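Tuesday walk-round, Stulberg House, ground + first floor. Done by Lợi Giáp. Copy to Võ in the office pls, and one for the folder by the meter cupboard.

Key: OK / ACTION / N/A. Comments only where needed.

## Entrance and stairs

- [x] Front door closes on its own – OK
- [x] Door closer, rear – OK, slow but latches
- [ ] Stair light, half landing – ACTION. Flickers then comes on. Tube or starter, don't know which
- [x] Handrail fixings – OK, tightened the bottom bracket
- [ ] Nosing, third step up – ACTION. Lifting at left side. Taped for now, needs glueing properly

## Fire

- [x] Alarm test, call point by kitchen – OK, heard in all rooms with doors shut
- [x] Extinguisher, hall – OK, pin in, needle in green
- [ ] Extinguisher, first floor – ACTION. Tag missing. Grodier were meant to bring new ones in January, chase
- [x] Escape route rear – OK, bike moved
- [ ] Emergency light over back door – ACTION. Went off well before the test finished. Battery?

## Floors, trips, supplies

- [x] Hall runner – OK, tape renewed
- [x] Quilted mat – OK, lies flat, no backing on it so check again next time
- [ ] Vinyl join at bathroom door – ACTION, edge curling
- [x] Masks – OK, box of 1000 from Grorkimia still mostly full
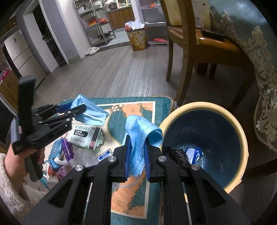
*Light blue disposable masks, over the patterned mat.*

## Electrics

- [x] Sockets, ground floor – OK, no cracks
- [ ] Extension lead behind telly – ACTION. Plugged into another extension. Have said this before
- [x] Meter cupboard clear – OK
- [x] Heater, first floor – OK, guard on, nothing on top
- [ ] Kettle lead – ACTION, sleeve pulled back at the plug end. Taken out of use, room 3 has the spare

## Water

- [x] Hot tap, kitchen – 47 after a minute. Logged, Võ to say if the boiler wants turning up
- [x] Shower heads descaled – OK
- [ ] Stopcock – ACTION. Stiff, moved it a quarter turn and left it. Want a plumber there before anyone forces it

## Waste and hygeine
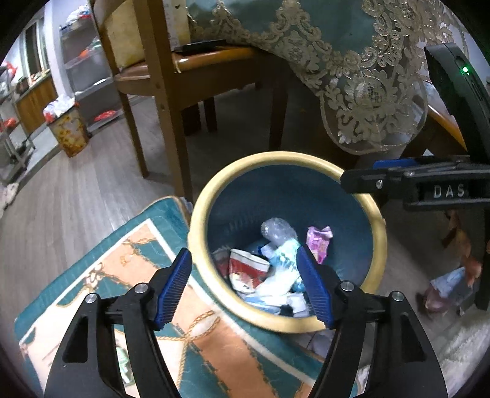 Bin rounds are slipping again. Outside bins were fine, lids shut, nothing beside them, but the kitchen caddy hadn't been emptied and smelt. Recycling bags had run out so stuff is going wherever. The round one with the cream rim has tissues, wrappers and a clear plastic bag all in together, so can we get a second small bin and label them. Also liners – none in the cupboard. ACTION.

- [x] Hand soap, both sinks – OK
- [ ] Mop heads – ACTION, replace
- [x] Fridge seal – OK, wiped

## To order / chase

- Extinguisher tag (Grodier, ref 231)
- Emergency light battery
- Liners, recycling bags, mop heads x 3
- Plumber for stopcock
- Flooring glue, do nosing and vinyl join togther

Loft not checked, ladder is at the other house. Will do it next time round.

L.G.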